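Desktop Teardown Gallery: Tower Units, Processor Stage

Compiled by Fabrice Chevalier for the Zonarora refurbishing notes. Last revised 26th July.

The gallery covers the processor stage of a desktop tower teardown, which falls between opening the case and pulling the main board. It assumes the reader has worked through the January pages on case types and knows how to unplug, ground and open a tower. Laptops and all-in-one units are handled separately under the Nileo heading.

Batch notes

The current batch is 50 office towers from the Grutudstead site, logged under shelf number 439. Of these, 29 came in with the processor still fitted. The rest had been partly stripped before delivery, and those are sorted by what remains on the board – memory, graphics card, drives – before any further work is done.

Each tower is laid on its side with the open face up. Screws go into a tray with 6 compartments, one per stage, and the tray stays with its tower until the case is closed again. Labels on power supplies are left in place, as the rating has to be read again at the sorting step.

Order of work

Cooler first, then processor, then memory. The cooler screws are backed out a little at a time in a cross pattern. If the cooler does not lift freely, it is turned a few degrees each way until the paste lets go. Pulling straight up can take the processor out with it on older sockets.

The retention lever is pressed down, moved sideways clear of its hook, and raised. The frame then opens and the processor is lifted by its edges. It goes directly into a holder with the contact side protected. The Chae holders have a recess sized for one part each and are preferred over foam.

Empty sockets are inspected under a lamp at a low angle. Bent contacts show up as a break in the pattern of reflections. A board with bent contacts is tagged and set aside for parts.

Gallery

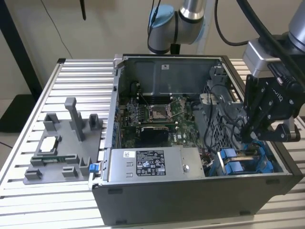

Does the memory have to come out before the board is tested again?

Memory can stay in its slots for the test, provided the modules match and both end clips are closed.

Dell tower on its side, panel off. CPU socket empty, graphics card still in its slot. A light gray CPU sits in the recess of the gray fixture plate to the left of the case.

Drive cage to the right, with black cables looped over it. Blue marks most of the tool-free parts on this unit: the expansion slot latches, the drive carrier handles and the release tab by the power supply.

Board removal and drive cages continue on the next page.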